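Mellor Robotics Board > Data collection > Rules and practice
Thread: Food items in handheld gripper sessions, what's your house rule?

lulth_ops
Posted 31/08/2023

Hi all! I'm rewriting our collection guidelines for the Lultham project and I'm stuck on the food section. The old version is one sentence long ("be careful with produce") and everybody reads it differently. Some of my people scrap a whole take if a piece of fruit gets dropped, some keep going and pick it back up, and one guy was washing the finger pads between every single grasp, bless him.

I'd like something a new operator can read in ten minutes and then follow. We do home setups, two handheld grippers, tabletop tasks, mostly loading plates and bowls.

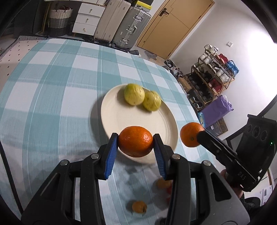
What I have so far: real fruit only, no plastic. Pads wiped before the session and again whenever the type of food changes. Anything that hits the floor goes out of the session for good. Nothing from a session gets eaten afterward, even if it gets peeled, even if it looks perfect. And both grippers stay below shoulder height the whole time, which is more for the operator's neck than for the data.

What am I missing? And do you keep drops or toss them?

pivotbolt
Keep the drops! Please keep the drops. We threw ours out for months and ended up with a policy that had no clue what to do when something rolled. Our rule now is that a drop on the table stays in as long as the operator recovers with the grippers and doesn't use a bare hand. If a hand comes in, you stop, label it and start over.

I'd also put a squeeze rule in there. Citrus is forgiving, so people get used to clamping down, and then you hand them a peach.

Othmane Shehata
I disagree with pivotbolt, at least for a first batch. I reviewed 53 takes for the Jarnenel kitchen set in January and kept 52 of them, drops included, because the sheet said to. Half my week went into arguing over what counts as a recovery. Is it a recovery if you nudge the thing against the plate rim? If the other gripper blocks it? Two reviewers, two answers, every time.

My vote is clean takes first, then a separate recovery session where you drop things on purpose and label it that way. It's slower to set up but so much easier to review.

pivotbolt
On-purpose drops look like on-purpose drops, though. People set the fruit down from an inch up and call it a fall. I've watched it happen.

Othmane Shehata
Sure, so write the height in the sheet. Same as any other parameter.

cisier_fan
Popping in on the hygiene part, I come from food service and I have feelings! Wiping isn't the same as cleaning. If those pads have ribs or grooves, juice gets down in there and stays there. Take them off and wash them in warm soapy water at the end of the day, let them dry all the way, then put them back. A wipe is fine in between, just not as the only thing.

Totally with you on not eating it. I'd go further and put a bin with a label next to the table so there's no debate. At Cisier we lost a lot of bananas to "oh, is this one free?"

lulth_ops
Ooh, the grooves thing is going in. I hadn't thought of that at all and now I want to go look at ours.

On drops, I think I'm leaning toward Othmane's version for the new people and pivotbolt's for anyone who's been with us a while. Is that a mess waiting to happen, having two rules?

pivotbolt
Yes, lol. Pick one per dataset. You can have two rules if they never end up in the same folder.

Othmane Shehata
Agreed with that, for once.

Another one for your list: the handoff between grippers. If your task uses two, say in writing whether both can hold something at the same time or if they take turns. We left it open and got a bit of everything. I'd allow both, it's how people work at a table anyway, but say so.

lulth_ops
Both at the same time is what we do, but you're right, it isn't written down anywhere. Adding it tonight.

Still going back and forth on the squeeze rule. How do you even word that? "No visible dent" is the best I've got, and that's useless for tangerines.

cisier_fan
We used "would you still buy it." Worked fine for everything except avocados.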